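Chapter 7
Chores: are we there yet?

Draft for second printing, revised 24/04/2025
W. Iwasaki

What you should already have: chapter 5 (grippers), and the first half of chapter 6 on cameras. You can get by without the maths in 6.4.

Words to look out for: clutter, regrasp, handover, cycle time, intervention, long tail.

7.1 The short answer

No. Some of them, in some rooms, with someone nearby. That is the short answer and the rest of the chapter is the long one.

Students come to this topic having watched a lot of clips. A shirt gets folded. A cup goes in a rack. The clip is 25 seconds long and the music is good. What the clip leaves out is how many goes it took, whether it was speeded up, who put the shirt there and how, and what would have happened with a different shirt. None of this means the clip is a fake. It means one good run is one good run, and a chore is a thing you do every day for years.

So before anything else, a working definition. We will say a machine can do a chore when it can do it in a place it was not set up for, on things it was not shown beforehand, at a speed someone would put up with, and without a person stepping in more often than the job is worth. Four parts. Most systems at the time of writing manage two. A few manage three, and it is nearly always the first part they drop.

7.2 Why bins come first

Ask people which chore they want done and they say laundry, or dishes. Ask people who build the machines where they start and they say bins. Taking a thing out of a bin, putting a thing in a bin, moving things between bins. Dull, but it turns up everywhere. Toy box, recycling, parts tray on the shop floor, the crate under the sink with all the cloths in it. Tidying up a child's bedroom is mostly bin work once you look at it closely.

A bin is also a fair test because it has walls. On an open table the gripper can come in from any side it likes. In a bin it has to come down from above, or close to it, and the wall is in the way of the wrist. Things lean on the sides. Things sit right down in the corner where the fingers wont fit. And the camera, wherever you put it, loses part of the inside to the near wall.

Then add a second arm. Two arms ought to be better than one, and for big floppy things they are. But now there are two wrists, two sets of cables, and one opening. The planning gets harder very quickly - each arm is a moving wall as far as the other one is concerned.

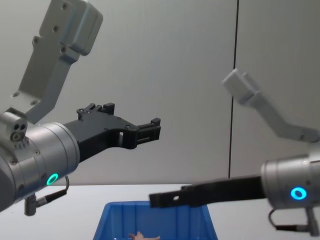 Chapter 7 | 1,000 words | Level: introductory

Two arms at one blue bin on a white table, and it is worth stopping over this one before you read on. The grippers point at each other across the middle, the left one higher than the right. Only the top of something pinkish-beige shows inside the bin. Think about which arm you would send in first and what you would have the other one do in the meantime. Wait? Move back? Hold the bin steady? Write down your answer, you will want it for 7.4.

Look at the shape of the fingers too. The right-hand gripper is longer and flatter than the left. A long flat finger gets down the side of a wall more easily. The price is that it bends more under load, and a small error at the wrist becomes a bigger one at the tip. Chapter 5 has the sums.

7.3 What people do without noticing

Try this at home. Take something out of a full drawer with your eyes shut. You will probably manage it first time. Now go slowly and pay attention to how often you touch something that is not the thing you want, and what you do next. You push it aside with the back of a finger. You feel an edge and slide along it. You pinch, it slips, you pinch again a bit lower down. All of that happens in a second or two and you would not call any of it a mistake.

For a machine with two stiff fingers nearly every one of those is a seperate problem. Pushing aside: did the other thing go where you thought? Sliding along an edge: needs some sense of force, and a lot of arms have only a rough one. Slip and regrasp: you have to notice the slip first. In older systems the arm would carry on to the drop point holding nothing at all and open its fingers very politely.

Newer systems learn from people. Someone guides the arms through the job, again and again, and the machine is trained on the recordings. This has helped a great deal with the regrasp problem in particular, as people regrasp all the time and so the recordings are full of it. It has helped less with things that only come up once in a while.

7.4 The Dilholm sorting trial

Our main case for this chapter. Dilholm is a small repairs shop that sorts returned household goods into bins before they go to the benches. Mixed stuff. Kettle lids, soft toys, odd cables, slippers. Two-arm station supplied by Stallau, ran through December.

The test was 300 items, same list for the machine and for a person. Person finished before lunch. The machine took most of two days with the breaks taken out. Of the items it dropped or left behind, soft ones lying flat on the bottom were the worst group, then anything see-through. Hard things with a clear edge were fine, better than fine really, it hardly missed.

The shop kept it. That surprises students. But the person was wanted on the benches, and a slow sorter that runs overnight is still a sorter. Yusof, the firm that did the floor layout, moved the station so that whoever was on the next bench could reach in and free a stuck item without getting up. So the third part of our definition was failed and the fourth part was made cheap. Keep that in mind. A lot of "can machines do it yet" comes down to how cheap it is to help them.

Go back to your note from 7.2. At Dilholm the second arm spent most of its time parked well back. The engineers had planned for it to hold things open or pass things across, and it could do both, but each handover added time and another chance to drop something. They used it for large soft items and not much else.

7.5 Homes are worse

The Andham flat study, which we come to in section 7.8, tried something close to the same job in lived-in kitchens. Same sort of arms. Results nowhere near as good, and the reasons are mostly boring: lamps, rugs, a bin that was a different bin the next week, a table pushed up against a radiator. Nothing bolted down. In a shop you can fix the bin in place and paint a line on the floor. In a home the bin goes where the people want it.

There is also the matter of what counts as done. The shop had a list. A kitchen does not have a list, it has a person who comes in and says that's not where that goes.

Before moving on to 7.6 (cycle time), do the drawer exercise above if you skipped it, and keep your notes. Exercise 3 at the end of the chapter needs them.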